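Visit report: Jeltico board and carton works, Grundevby
February 2026

The tour covered the paper store, the corrugator, the converting hall and the test room. It started at the paper store, where reels are held until their moisture readings settle. Liner and fluting are kept in separate rows. The guide put the reel stock at about 700, most of it recycled grade, with a smaller share of kraft liner bought through a trader in Mendoza.

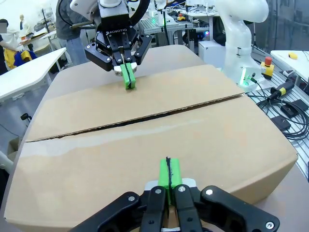 Why does a box plant care which way the flutes run?

Flutes carry most of the stacking load when they stand vertical. A blank cut the wrong way will fold and glue normally but gives way much earlier under a pallet.

The corrugator is the oldest machine on the site. Fluting is steamed, pressed between ribbed rolls and glued to the first liner, then passed to the double backer for the second. Starch glue is mixed in a side room in batches of 100 liters. The plant runs 2 flute sizes and changes over between shifts. Trim goes by air duct to a baler and back to the mill at Pisar.
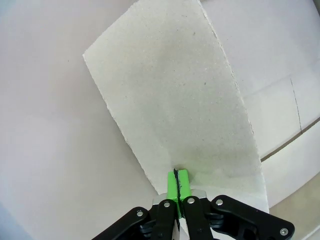
Warp was the main topic of the questions afterward. If one liner enters wetter than the other, the sheet curls as it dries, and the folding line will reject it. The plant corrects this with preheater wrap and spray. Hearing protection was required throughout this section.
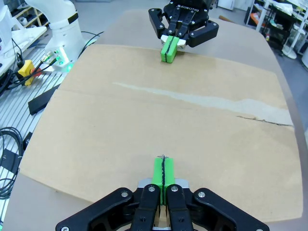

Sheet storage is the weak point of the layout. Stacks wait in a drafty aisle between the corrugator and the printers, and the outer sheets pick up moisture there. A single sheet lying flat on a table, like the light tan one in the photo, gives a first check for curl before any gauge is used. Crush tests are done in the test room at the end of the hall, with 40 samples taken per order. The next open day is in April. Parking is at the north gate, and closed shoes are required.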